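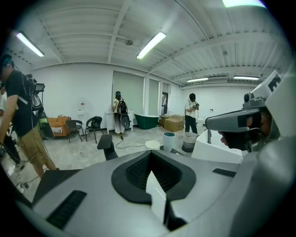
Isabelle Melnyk wrote in to say she'd set up her Dreltia grinder straight out of the carton, skipped the rinse, and wondered why the first three pots tasted like a new shower curtain. So let's do the rinse first, okay? I skipped it once too.

Section 3: First Brew and Grind Setup
By the Konditz help desk – 13 January 2025

You should have the brewer on the counter by now, with the tank seated and the cord run out the back. If the tank still wobbles, go back to Section 2 and seat it again. I push down on the left corner until it clicks.

Rinsing it out

1. Fill the tank to the top line with cold tap water. No coffee yet, and no paper filter either.

2. Press and hold Brew for 3 seconds. The light goes amber and the pump starts up (it's loud the first time – mine sounded like a lawn mower).

3. Let the whole tank run through, dump the pot, and do it again.

CAUTION: The plate under the pot stays hot for 30 minutes after the light goes out. Keep the cord and your dish towels off it.
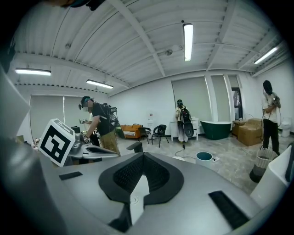

Couldn't you just run vinegar through and be done with it, one reader asked after the last edition of this guide. Please don't on a brand-new machine! Vinegar is for scale, and you don't have any scale yet. It also hangs around in the hoses, and you'll be tasting salad until the weekend. Save it for Section 6, where I go through the April clean-out.

Setting the grind

4. Turn the Dreltia dial to 6. I like it a touch finer at home, but 6 is a good place to start with a medium roast, and it's what I used for all the brew times in this guide.

5. Put the beans in the hopper and grind one small batch. Rub a bit between your fingers. You want something like coarse sand. If it feels like flour, go up a notch and try again.

NOTE: Only move the dial while the burrs are turning. Going finer with beans jammed in there can strip the little collar, and Brumow only sells the collar as part of the full burr set (I know, I complained).

6. Drop in a paper filter, wet it under the tap, and add the ground coffee. Give the basket a gentle shake so it sits level.

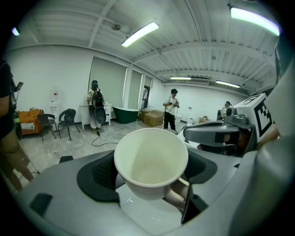 7. Press Brew once, just a tap this time. If you hold it down you'll get the rinse cycle again, and that makes a very sad pot of coffee.

8. Taste it. Sour means go finer, bitter means go coarser, and I'd move one notch at a time. I wrote my settings on masking tape inside the cupboard door, and the tape has a whole column just for the Bélanger dark roast, which never behaves like the others.

NOTE: If the light blinks green and nothing comes out, the basket door isn't shut all the way. Open it, check for a folded filter edge, and close it again.

Next: Section 4, Setting the Timer

Questions? Write to the Konditz help desk | © Konditz | Back to top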